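How to Work Out What Your House Is Worth Before You Call an Agent

Most owners get their first idea of a price from a website estimate or from a neighbor. Either can be a long way off. With one free evening and the public sale records, you can put together a range that will stand up when an agent sits down at your kitchen table.

What you need

Your deed or last tax bill, a tape measure, access to the county recorder's sale search, and a sheet of paper or a spreadsheet.

Step 1: Get your own facts straight

Write down the finished square footage, lot size, year built, bedrooms and full baths. Take the square footage from the tax bill, then check it against the rooms. Finished basements are often left out of the county number, and enclosed porches are sometimes counted when they shouldn't be. If you find a difference, note both figures.

Step 2: Pull recent sales

Search for homes sold in the last nine months within walking distance of yours. In a spread-out area such as the north side of Lutlow you may have to go farther, but try to stay in the same school zone. Start with 15 sales if you can find them. Leave out transfers between family members, which usually show a price of a dollar or some other token amount, and leave out foreclosures.

Asking prices don't belong on this list. A house that has been listed at a high price all spring has told you only what the owner hopes for.

Step 3: Cut the list down

Cross off anything that isn't the same type of home. A ranch and a two-story with the same floor area will sell to different buyers. Then cross off homes much larger or smaller than yours, and homes on a busy road if yours is on a quiet one. Keep the three closest matches. Two will do if the street is unusual, but treat the result with more caution.
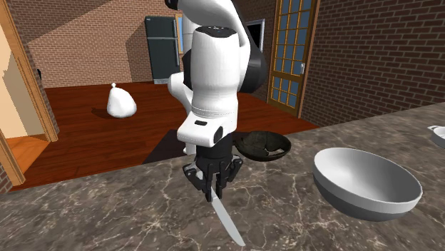
CULSTEAD, May

Sale prices here are recorded a few weeks after closing, so a search run this month will miss the newest deals. Check again before you settle on a number. The recorder's office will also look up a parcel at the counter if the online search gives you trouble. Bring the parcel number, as street addresses on the older plats don't always match the current ones.

Step 4: Adjust for the differences

Go through your matches one at a time. If the sold house had something yours lacks, such as a second bath or a garage, subtract from its price. If yours has the extra feature, add to it. Always adjust the sold house and leave your own alone.

The amount is what a buyer would pay for the feature, and this is often less than it cost to put in. The best way to find it is to compare two sales that are alike apart from that one thing. On Iseo Lane, for example, homes with and without garages stand next to each other, so the gap is fairly easy to read. The older blocks around Dimitriou Court are harder, as nearly every house has been changed in some way.

Be careful with recent remodeling. An updated kitchen helps, but count it once. If the sold house was also updated, no adjustment is needed.

Step 5: Write down a range

Your adjusted prices will not agree. Take the lowest and the highest as your range. If one match needed far fewer changes than the others, lean toward its figure. If the range is very wide, go back to Step 3 and look for a better match.

Step 6: Compare it with what agents tell you

Ask at least two agents for a written opinion of value, and ask which sales they used. If an agent's number is well above your range, have them show you the sales that support it. An opinion of value is not an appraisal, and a lender will not accept it as one. For a divorce, an estate or a tax appeal, ask what kind of valuation is required before you pay for anything.

Keep your sheet. You can update it with new sales if you decide to wait until next year.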